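Plavau Buckwheat Pillow, Standard

$147
Cover color: Natural / Slate / Blue
In stock, ships from Fluvstead
Item last updated 27/07/2022

The Plavau is a bag of buckwheat hulls. We would like to dress that up, and the people who used to write our catalog certainly tried, but you are going to open the zipper sooner or later and see for yourself. They are good hulls. They are cleaned, sifted and sewn into a cotton shell by people who have strong opinions about seams, and they hold your head where you put it.

If you have never slept on one, expect it to be firm. Most pillows are sold on how far you sink into them. On the Plavau you sink a little and then stop. The hulls shift as you settle, lock against each other, and stay in that shape until you move. Side sleepers tend to love this. Stomach sleepers tend to write us letters.

What it sounds like

It rustles. Turn over at night and you will hear something like a small animal walking through dry leaves. Most customers stop noticing within a week. Some customers' spouses do not, and Cecilia Amoah, who answers our phone, has heard from nearly all of them. Her advice is to take out a cup or two of hulls, which changes the pitch, or to buy the spouse one too, which changes the subject.

Adjusting the fill

We ship the Plavau full because it is easier to take hulls out than to find more on a Tuesday-night sort of schedule. Sleep on it as it comes for three nights. If your neck feels propped up, open the zipper over a large bowl and scoop some out. Use a mug. Go slowly. A hull that lands on a bedroom carpet becomes a permanent resident, and a vacuum cleaner will pick it up only after it has rolled under the dresser.

Keep what you remove in a jar with a lid. Hulls flatten with use, and in a couple of years you will want them back. Top-up bags are sold separately under the Owusu name, for reasons having to do with a merger that we have all agreed to stop discussing at lunch.

Specifications

Fill: whole buckwheat hulls, no foam, no feathers
Shell: cotton, 300 thread count, hidden zipper
Weight as shipped: 5 pounds
Pillowcase: fits any standard case, with a little slack at the open end
Made in: Fluvstead

Care

Wash the shell, never the hulls. Wet hulls smell like a barn and will eventually try to become one. Empty them into a clean pillowcase, knot it, and leave it in the sun for an afternoon while the shell goes through a cool wash. Tumble dry low. Be sure the shell is completely dry before you refill it, and do the refilling with a wide funnel or with a patient friend.

People ask about bugs. Dry, clean hulls have very little in them to eat. If you are storing the pillow for a season, put it in a sealed bag and keep it out of the basement.

Plavau or Farkura?

The Farkura is our other pillow. It is filled with shredded latex, it is quiet, and it is softer by a wide margin. It costs less and outsells the Plavau every March, when we put it on sale. If you like to punch your pillow into shape, get the Farkura. If you like your pillow to have already made up its mind, you are on the right page.

The Plavau does not travel well. You can bring it on a plane, and one customer does so regularly, but be ready to explain a heavy sack of seed husks to a stranger in gloves.

Frequently grumbled about

It feels cool. Air moves through the hulls, so the pillow does not hold much heat. In January you may find this less charming than you did in July. A flannel case helps.

It smells a bit like toast. This fades. Leave it unzipped near an open window for a day if you are in a hurry.

It costs $147. Yes. We made 3000 of them last year, and every one was filled and weighed by hand, which is a lovely way to work and a terrible way to get a price down.
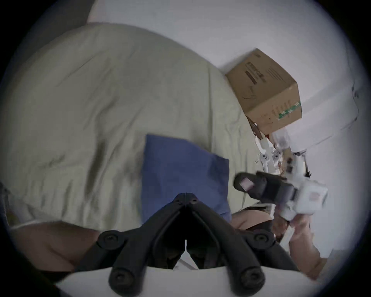
Shipping and returns for the Plavau are simple enough. Orders go out by ground service, and you have 30 nights to change your mind, opened or not, as long as the hulls come back in the pillow. Hang on to your packaging until you have decided. A cardboard box can wait on the bed by the wall for a few days without hurting anyone, even on top of a nice green comforter. On color, Slate and Natural go with everything and get noticed by no one, while a blue pillow on pale sage looks as if somebody chose it. To start a return, call Cecilia and tell her whether it was the firmness or the rustling. She keeps a tally, and the rustling is ahead.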